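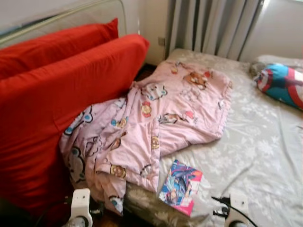 The Man Who Times Other People's Sleep

Last updated: November 12, 2020

Nazar Moroz went to bed at nine twenty last night and would like it known that he is not proud of it. "I used to be a person who stayed out," he says, stirring a cup of mint tea he plainly wishes were coffee. "Now I'm a person who knows what his pillow costs per night."

For three years Moroz has run a bedding repair and advice shop in Havcombe, in a narrow building that used to sell fishing tackle and, on damp mornings, still smells like it might. People bring him flat pillows, split comforters and mattresses tied to the roofs of cars. They also bring him their marriages, which he did not advertise for.

"A couple comes in and says the mattress is too hard," he says. "Then I ask each of them separately. One says too hard, the other says it's like sleeping in oatmeal. They've been on it for eleven years! They never compared notes."

He got into the trade by sleeping badly. At his last job, in the billing department of a plumbing supplier called Dekamell, he was awake most nights from two until five, a stretch he filled by reading the reviews of things he could not afford. He kept a notebook. When the notebook reached 244 pages, his sister suggested he either see a doctor or open a store. He did both. The doctor told him to stop reading reviews at two in the morning.

The store has a bell on the door and a rule about shoes. Past the counter is what Moroz calls the quiet room, where customers may lie down for as long as they like, provided they don't talk. Ten minutes is the usual. The record belongs to a man from out of town who came in to ask for directions in August and was woken at closing.

"He bought nothing," Moroz says. "But he sent a postcard."

Ask him what most people get wrong and he puts the tea down. It's heat, he says. People buy for softness, with a hand, standing up, in a coat. Then they go home and cook themselves under a comforter made for a cabin in the snow. He thinks the average bedroom is too warm, the average comforter is too heavy, and the average customer will argue with him on both points for half an hour before buying the heavy one anyway.

He has opinions on washing, too. Comforters should go in a machine big enough for them to turn over, which rules out the one in most apartments. He likes low heat, a long cycle, and a couple of clean tennis balls in the dryer to break up the clumps. He is against fabric softener in all its forms and will say so to strangers in supermarkets. Pillows he would wash twice a year, and he has learned not to ask when a customer last did it.
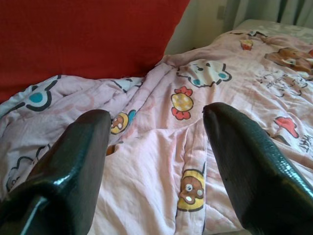

Pendo Kashindye thinks he's wrong about nearly all of this, especially the temperature, and says that anyone who sleeps with a window open in winter should be made to pay the heating bill in person. She also holds that a bed ought to be a little ridiculous, with too many pillows and at least one thing on it you loved when you were nine.

Moroz has heard it before. "Pendo sleeps like a stone in a sock," he says. "You can't take advice from people who sleep well. They don't know how they do it."

The business, he admits, is not the sort that makes anyone rich. A repair runs well under 100 dollars and can eat an afternoon. When a chain called Niskanen opened out by the highway, with 513 parking spaces and a free hot dog, he expected to be gone by spring. What he got was a steady line of people who had bought a mattress there and wanted to be told they'd done the right thing.

"So I tell them," he says. "Mostly they did. A mattress is a mattress. I charge them for a pillow."

He is working on a pillow of his own, to be called the Gesia. He won't say what's in it, except that it isn't buckwheat, and that he has tried a buckwheat one and felt like he was being filed away. The first batch will be small. His sister has one already and uses it for the dog, who has no complaints.

Does he sleep now? He considers this for longer than seems encouraging. Better, he says. Four nights out of seven, he's gone until six. The other three he lies there and listens to the building, and sometimes goes downstairs to the quiet room, takes his shoes off at the door, and tries one of the display beds. He has his favorite, second from the wall. It's the one he tells customers not to buy.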